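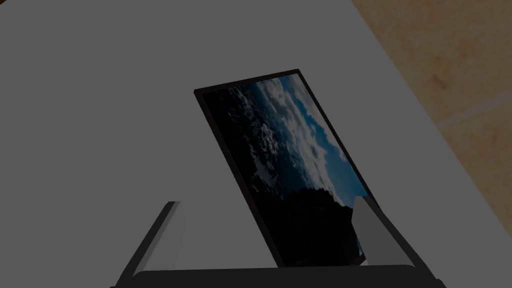 Pince ouverte au-dessus d'un cadre posé à plat, en simulation.

Cadre lâché ou vitre fêlée : réglages à revoir

Le défaut revient souvent sur les objets plats. La pince descend, se ferme, remonte, et le cadre glisse à 150 mm du plateau. Chez Rosaire Lemieux, à l'atelier Setberg, la vitre s'est fendue à la troisième reprise. Le journal n'indiquait aucune erreur.

Causes relevées :
Hauteur de prise trop grande — les doigts serrent au-dessus de la tranche.
Axe de la pince mal aligné sur les longs côtés du cadre.
Effort de serrage augmenté pour compenser, ce qui fait fléchir la bordure.

Procédure
Couper l'alimentation du bras avant de mettre la main entre les doigts. L'arrêt logiciel ne suffit pas.
Dégraisser les patins à l'alcool, laisser sécher 15 minutes.
Mesurer l'épaisseur du cadre au pied à coulisse et corriger la hauteur de prise.
Rejouer le cycle en simulation, puis à vide, à vitesse réduite.
Ne pas dépasser l'effort validé à vide. Si le cadre glisse encore, changer les patins.

Éclats de verre : aspirer le plateau, ne pas souffler.

Audrey-Anne Thibodeau, 4/27/21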